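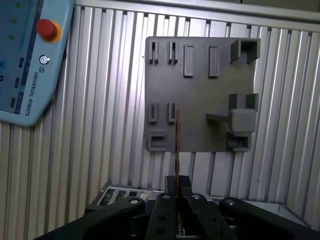 Progress report to the Craddock Fund
Corness Creek Oral History and Song Project
April 3, 2013

Hello again everyone, and thanks for your patience with this one. I know the form asks for two pages under set headings, but when I rang Hywel Edwards at your office he said to just write it the way I'd tell it, so I'm taking him at his word. The budget sheet is attached separately and follows your template to the letter, I promise.

Where we're up to

When I last wrote, in October, we had a list of people who'd said yes, a borrowed recorder and a great deal of enthusiasm. We now have 40 finished interviews. The original plan was for 40 by the end of the whole grant, so we're ahead, mostly thanks to the winter. People were home, it was raining sideways, and they were glad of the company and the cake.

The interviews run anywhere from half an hour to an entire afternoon. The longest was with a retired shearers' cook who started with the price of flour in her first season and got as far as her second husband before the light went. I've been back to see her since and we still haven't reached the flood. I'd happily go a third time.

For anyone new to the file, the project covers the old Corness district, from the bridge up to the top dairies, and what we're after is the songs and sayings and the ordinary working talk that went with them. Calling cows, hymns at the hall, rude verses about the council, whatever people's grandmothers sang over the copper on wash day. Each place seems to have had its own version of everything. The two sides of the creek can't agree on the words to the picnic song and they've been at it since before the war.

The songs

This is the part I'm most excited about. We've recorded complete versions of songs I'd only seen as a couple of lines in the centenary booklet, including all of "Down at Zillo's Gate", which everybody in the district knows the chorus of and hardly anyone could get through. Zillo was a family that ran a store near the crossing, and the song is a list of everyone who owed them money. You can see why the verses went missing! Three of the families named are still here. I played it to each of them before doing anything else with it, and they've all given permission, one of them on the condition that we also keep the verse about his neighbour.

There's also a droving song that an old fellow out on the Prosum road sang me in his kitchen with his eyes shut. He learned it from an uncle who couldn't read, and it has a tune I haven't been able to match to anything. I sent the recording to a music teacher I know, who thinks the bones of it are a Welsh hymn with the corners knocked off. I'd like to chase that further, but it's outside what you're paying for, so it'll be in my own time.

What I didn't expect was how many people would tell me they had no songs at all, then sing one on the way to the car. I've learnt to leave the recorder running until I've got my seat belt on (with their say-so, of course, it's on the consent form now).

Transcribing

Slower than I said it would be. I'd allowed four hours of typing for every hour of talk, and on a clear recording that's close enough. On a recording with a wood stove, a wall clock and two sisters talking over each other it's more like nine. I've finished 22 transcripts, have another six in rough form, and the rest are waiting.

I did try one of the dictation programs in the hope of speeding things up. It turned "the Craddock bullock paddock" into something I can't put in a report. After that I went back to typing with the foot pedal, and I've asked Megan from the library to take a share of the paid hours, as we discussed by email. She's quicker than I am and she grew up here, so she knows how to spell the names of the paddocks. The change is shown in the budget sheet under wages and doesn't alter the total.

Every person gets their own transcript back to check before it's filed. I allowed two weeks for that and I should have said six. Some come back with a single comma moved. One came back with four extra pages in handwriting, better than anything in the interview, and I've added those at the end with a note to say what they are.

Two people have asked for parts to be taken out. Both were about family matters, and I've done it without any fuss.

Money

We've spent a bit under two thirds of the grant. Travel is over what I budgeted, as petrol went up and I hadn't reckoned on how often I'd go back to the same house. Equipment is under, because the recorder was lent to us for longer than we'd thought and we only had to buy microphones and cards. I'd like to move $200 from equipment to travel if that suits you. Hywel thought it would be fine but said to put it in writing, so here it is in writing.

Printing is untouched so far. The quote for the booklet is good until the end of the financial year and I've asked them to hold it. We're planning on 200 copies. One goes to every person interviewed, then the school, the library and the hall, and the remainder will be sold cheaply at the show to pay for a reprint if there's call for one.

What hasn't gone well

The school visits. I had hoped to get the upper primary kids interviewing their own grandparents, and we ran one session, which was lovely and very loud. Then the teacher who'd been keen on it moved away and the new one is, fairly enough, still finding her feet. I've left it with her and will try again next term. If it doesn't happen I'd suggest we put those hours into transcribing, but I'd much prefer it did happen. The children asked far ruder questions than I'd dare to, and got answers.

I also lost an interview. The card failed somewhere between the house and my desk and the shop couldn't get anything off it. It was a good one too, all about the hall dances and who was made to wait outside. I rang and told him the same night and he was very kind, and we sat down again three weeks later, but it wasn't the same talk, he kept saying "as I told you before". I now copy everything to the laptop before I leave the driveway.

And we've had two deaths among the people we had down to visit. One was Mrs Prentice, who was ninety-six and had been looking forward to it. Her daughter let me copy her song notebook, the covers held on with elastic, and it'll be listed under her name. I wish I'd gone to her first. I've since put the list in order of age, which I ought to have done at the beginning.

The evening at the hall

You asked us to hold one public event and we held it last month. We played eight short recordings, and four of the people on them were in the room. There was a bad moment when the speakers hummed, then someone turned off the urn and they stopped. Afterwards we had supper, and then the picnic song broke out with both sets of words going at once. I recorded that as well and it may be my favourite thing in the whole collection.

Five more people put their names down that night. I've told them I can't promise anything before winter, but I'd like to fit them in.

What's next

Between now and the final report I want to finish the transcripts, get the last of them checked by their owners, and choose what goes in the booklet. I've got a first list of songs and it's too long by half. Megan thinks we should print the words alone and let people supply their own tunes. I'd like at least the simple melody lines, and there's a retired organist at Craddock's Flat who's offered to write them out for the cost of her lunch. We'll sort it out between us.

The recordings will go to the library on two drives, with a third copy kept off site. The library has asked what file names we're using and I have sent them a sheet. They've sent it back with corrections.

A couple of questions for you, when you have a minute. Do you want your logo on the back cover or inside the front? And would you be happy for a recording to be played on the community radio, if the singer agrees? They've asked for "Zillo's Gate" and I said I'd check with you first.

I've put three transcripts in with this so you can see how they look, chosen because they're short. If you only have time for one, make it the rabbiter's. The bit about the bishop starts on the second page.

Thanks again for backing this. Ring any time after four, I'm usually out on the road before that.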